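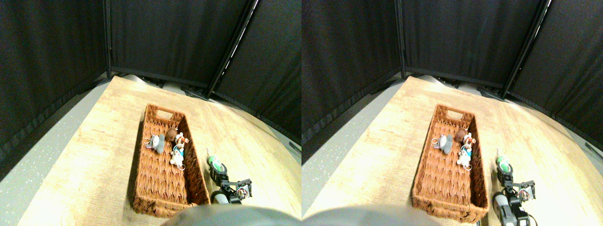

Der Korb mit den kleinen Plüschanhängern auf unserem Packtisch

Über uns

Schön, dass du hergefunden hast! Ich bin die, die bei Plustby die Anhänger aussucht, verpackt und auch deine Mails beantwortet (meistens am selben Abend, manchmal erst beim Frühstück). Plustby ist ein kleiner Laden für Plüschanhänger: Mäuse, Bären, Wintermännchen, allerlei Figuren für Schlüsselbund, Schulranzen und Rucksack.

Angefangen hat alles mit einer Maus. Die hing an meinem Fahrradschlüssel, war grau und irgendwann so abgeliebt, dass ich Ersatz gesucht und keinen gefunden habe, der mir gefiel. Also habe ich eine kleine Kiste Restbestände gekauft, 188 Stück, viel zu viele für einen einzelnen Menschen. Eine Maus habe ich behalten, den Rest auf dem Markt verkauft, und am Ende des Tages standen immer noch Leute da und fragten nach Bären!

Inzwischen passen 900 Anhänger in unsere Regale, und vor Weihnachten stapelt sich auch im Flur noch einiges. Sortiert wird bei uns in Körben. Ich habe es mit Schubladen probiert, mit Pappkartons, sogar mit Einmachgläsern, aber in einem flachen Flechtkorb sehe ich einfach am schnellsten, wer drinliegt. Außerdem kann man ihn am Griffloch packen und mit ans Fenster nehmen, wenn das Licht am Tisch nicht reicht.

Bevor ein Anhänger auf die Reise geht, nehme ich ihn in die Hand. Ich ziehe am Ring, schaue mir die Nähte an und zupfe Fusseln ab (weißer Plüsch ist da eine echte Diva). Was eine schiefe Naht hat, kommt in den Korb mit den Sonderlingen und kostet weniger. Die Sonderlinge sind übrigens oft als Erste weg, ich hänge selbst sehr an ihnen.

Verpackt wird in Seidenpapier und einem kleinen Karton. Wenn du mehrere Figuren bestellst, dürfen sie zusammen reisen, außer du schreibst mir, dass sie einzeln verschenkt werden sollen. Dann bekommt jede ihr eigenes Päckchen. Ein Kärtchen mit deinem Text lege ich gern dazu, kostet nichts extra.

Montags packe ich die Bestellungen vom Wochenende, da kann es mit dem Antworten etwas dauern. Im August machen wir zwei Wochen zu, das steht dann auch oben auf der Startseite.

Du suchst eine bestimmte Figur, die du im Shop nicht findest? Schreib mir über das Kontaktformular, am liebsten mit Foto. Ich schaue dann in den Körben nach und melde mich bei dir.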